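Accueil Carnet Jardin Recettes Archives Contact

Carnet d'avril : la soupe à l'oseille et les lettres de Hebden

12 avril 2025, par Mathilde

Je reprends ce carnet après un long silence, et je vous demande pardon, à vous les quelques fidèles qui m'avez écrit pour savoir si j'étais malade (non, seulement paresseuse, et un peu débordée par le jardin).

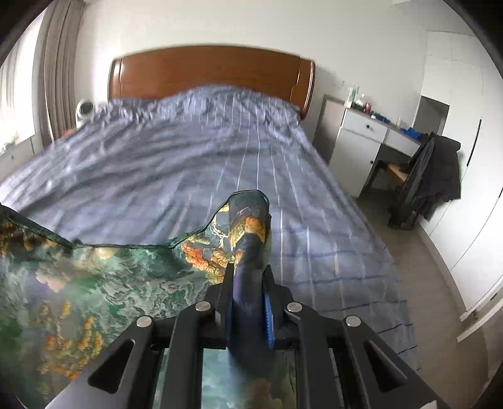 Le tissu marbré aux motifs de corail, au bout du lit.

J'ai passé la matinée à relire les lettres de Dean. Je ne sais plus si je vous ai déjà parlé de Dean Ellwood. Nous nous sommes connus à dix-sept ans, par un échange entre mon lycée de Vernville et le sien, à Hebden, et nous nous écrivons depuis, avec des trous de plusieurs années parfois, et puis des périodes où le facteur passait presque chaque semaine. Son français est devenu très bon et mon anglais est resté ce qu'il était. Il m'écrit donc en français, je lui réponds en français, et je glisse une phrase dans sa langue à la fin, par politesse, qu'il me renvoie corrigée au crayon. J'aime beaucoup ce crayon.

Je cherchais une lettre précise, celle où il me racontait la brasserie de son oncle, et bien sûr j'ai lu toutes les autres en chemin. Il était presque midi quand j'ai relevé la tête, je n'avais pas bu mon café, et le chat du voisin dormait sur l'enveloppe que je voulais. Cette lettre-là date d'un mois de septembre très pluvieux. Dean y décrit la cour, les tonneaux qu'on roulait sous l'averse, et un certain Colin Mapplebeck qui chantait des cantiques en lavant les cuves et qui se trompait de paroles. Je me rappelais la pluie, je me rappelais les cantiques, mais j'avais complètement oublié qu'à la dernière page Dean me demandait s'il devait se marier. Qu'est-ce que j'ai bien pu répondre ? Je n'en ai aucune idée. Il s'est marié au printemps suivant, ils sont toujours ensemble, alors je me dis que je n'ai pas dû écrire trop de bêtises.

L'après-midi, l'oseille. Elle a démarré d'un coup avec la douceur de ces derniers jours, de grandes feuilles tendres, presque trop, et il fallait s'en occuper avant que les limaces ne le fassent à ma place. J'en ai cueilli 500 grammes, ce qui paraît énorme dans le panier et qui ne fait plus rien du tout dans la casserole, c'est toujours la même déception ! Ma mère la faisait fondre au beurre, très doucement, avec une pomme de terre coupée menu, et liait à la crème en fin de cuisson. Moi j'ajoute deux jaunes d'œufs battus, hors du feu, parce que ma belle-mère faisait ainsi et que j'ai fini par lui donner raison (je ne le lui ai jamais dit de son vivant, et je le regrette un peu). La soupe prend cette vilaine couleur kaki que les enfants détestent. J'en ai mangé deux assiettes, debout devant la fenêtre, avec le reste du pain.

Puis j'ai porté un bocal à Odette, au bout de la rue. Elle aura 70 ans de mariage cet été et elle ne veut pas entendre parler d'une fête, seulement d'un déjeuner, « avec une vraie nappe et des gens assis ». Son mari écoutait la radio dans la pièce d'à côté, très fort. Nous avons parlé du prix du bois, de la boulangerie de Vernville qui ferme maintenant à l'heure du déjeuner, et de sa petite-fille partie travailler à Umeo. Odette prononce le nom avec beaucoup de prudence, comme s'il pouvait casser. Elle m'a demandé si l'on pouvait y envoyer des confitures. J'ai promis de me renseigner et je l'écris ici pour ne pas oublier : demander à la poste, pour les confitures.

Je suis rentrée par le chemin du lavoir, qui n'est pas le plus court. Les pruniers ont déjà perdu leurs fleurs et les pommiers commencent, rose foncé encore, tout fermés. Une dame que je ne connaissais pas promenait un grand chien roux qui a voulu me saluer de très près, et nous avons causé un bon moment, elle et moi, de l'eau qui baisse, des martinets que l'on attend, de son fils qui veut apprendre la vielle. Je n'ai pas pensé à lui demander son nom. Le chien s'appelle Hurnurow, en revanche, ça je l'ai retenu, et je lui ai fait répéter deux fois pour être sûre de l'orthographe.

Ce soir j'ai commencé ma réponse à Dean. J'en suis à la troisième page et je n'ai encore parlé que de la soupe. Je voudrais lui poser la question, pour le mariage : lui demander s'il a gardé ma lettre et ce qu'il y avait dedans. J'ai écrit la phrase, je l'ai barrée, je l'ai recopiée plus bas. À cet âge-là on donnait des conseils avec un aplomb extraordinaire, et je crains un peu de me relire. Mais il garde tout, il me l'a assez dit, les lettres sont rangées dans une boîte à biscuits sur l'armoire de sa chambre, et l'idée que mes dix pages sur ce sujet dorment là-haut depuis tout ce temps me donne envie de rire et de me cacher.

Il est tard, la pluie s'est mise à tomber sur la véranda. Il me reste la phrase en anglais à trouver. J'hésite entre quelque chose sur les pommiers et quelque chose sur le chien, je verrai demain, et il faut que je rachète des timbres.

À lire aussi
Semer les fèves trop tôt, encore une fois
Le cahier de cuisine de ma belle-mère, deuxième partie
Un hiver à Vernville
Les martinets sont repartis
Gelée de coings, 6 petits pots

Article précédent Article suivant Haut de page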